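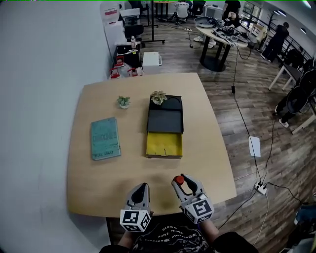 Light wood at table height, with a book, two succulents and a drawer box.

Clustik Clear Hardwax Oil for Pale Wood
Item 2583

We've wanted an oil like this on the shelf for years! Most clear finishes turn pale wood a little orange the moment they go on, and if you bought a beech or birch table for its color you know how sad that is. Clustik keeps it light. It has a tiny amount of white pigment mixed in, enough to hold back the yellowing and too little to look like paint, and it dries to a soft matte that still feels like wood under your hand.

The oil is made in small batches at the Harawira workshop in Barnholm. Kirsty Stubbs worked on the recipe there with offcuts lined up along a south-facing window, and she went through a lot of offcuts (ash was the stubborn one). The August batch was 2000 cans, and it's what we are shipping now.

Using it
Sand to 180 grit and wipe off the dust. Stir the can well, all the way to the bottom – the pigment settles. Rub on a very thin coat with a lint-free cloth, go along the grain, and wipe away anything still sitting on the surface after ten minutes. Leave it for 12 hours and do a second coat. Tabletops are happy with two coats, shelves and chair legs with one.

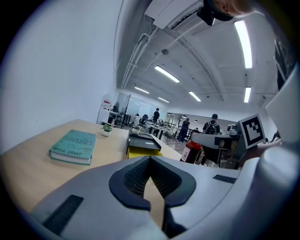
Pale, smooth tabletop on a light wooden desk.

A can covers around 186 square feet in a single coat. Go easy on the table for the first week: no wet glasses, no plant pots without a saucer.

Scratches are the fun part. You don't have to strip the whole top, just sand the spot lightly, dab on some oil and buff it in – by the next day you'll have trouble finding it.

Oily cloths can heat up and catch fire on their own, so spread them flat outdoors to dry before throwing them out.

Goes well with: Vonuvau Wood Soap, for weekly cleaning
Not for: outdoor furniture, cutting boards, varnished wood
Cleanup: mineral spirits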